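Brovisum tabletop collection: progress report to the Murnbridge fund
Wednesday, October 3, 2018

You asked for a short account of what the money has bought since January and whether we think the second half should be spent the same way. The short account is that we have a lot of recordings and less confidence in them than the plan assumed we would have by now.

Numbers first. The arm has logged 3,928 attempts at picking up and moving household objects, all of them steered by a person at the hand controls. After review we kept 2,530. The rest were dropped for the usual faults: the operator stopped halfway, the log and the video drifted apart, or the object had been out of the wrist camera's view for so long that there was nothing to learn from. The plan promised a keep rate well above that. We don't expect to reach it and would like the target revised instead of explained away every quarter.

Of the kept attempts, 584 have full labels, meaning a start, a grasp, a release and a plain sentence saying what the operator was trying to do. Labeling is the slow part. We tried the Givus labeling tool on the strength of its sales pages and went back to doing it by hand after 30 clips, having corrected nearly every grasp time it gave us. It may improve. We wouldn't budget on it.

The harder question is whether the examples are any good. The application said, in our words, that varied surfaces would "naturally lead to robust behavior." We would not write that sentence again. Clean white tables gave us tidy pictures and a model that did well on clean white tables. The move to older boards was meant to fix this, and it has made the pictures more honest, but we can't yet show that it has made the model better. What it has certainly done is give the model more things to be wrong about. Pale marks on a dark board are small, bright and high in contrast, and so is a good part of what we ask the arm to find.

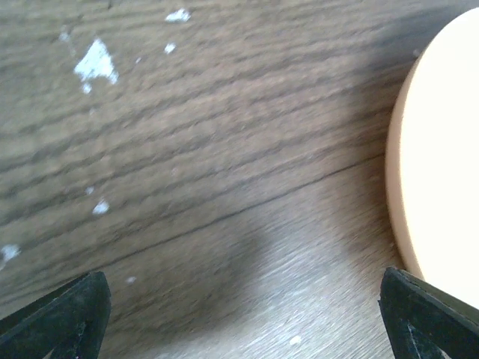

Wrist view, old boards. Pale round object at right, white flecks on the wood, both fingers spread.

Views like this one are where the labelers disagree most. Only the left part of the object is in view, and the rim nearly meets the right finger in the picture, which says little about how far apart they are in space. One labeler will call it an approach and another will mark it unusable. The wood is also slightly blurred, and our sharpness filter would throw out a good many similar views if we let it. We have turned the filter down, for now, on the argument that a working arm will see blur too. We hold that argument loosely.

Shadows are a related worry. The lamp position was left alone for most of the spring, so a model could do quite well by learning where the dark patches fall. We began moving the lamp between sessions in the summer. The earlier sessions can't be repaired and we have tagged them so they can be left out.

The Wróbel comparison, which was to test our model on a second arm, has not started. The mount arrived with the wrong bolt pattern and the replacement is still on order. Please treat any result from that part of the work as unlikely before the next report.

Spending is slightly under plan, entirely due to the late start on the second arm. Operator hours are over. We propose moving the unspent equipment money into labeling and collecting no new attempts until the labeled set has at least doubled. Raw attempts are cheap to report and look well on a chart, and we have more than we can use.

One decision is needed from you: whether the held-out test may be run on boards the model has never seen, as we now prefer, or must stay with the tables named in the agreement. The first will give a lower score. We think it is the only score worth having, and we would need your answer before the test boards are cut.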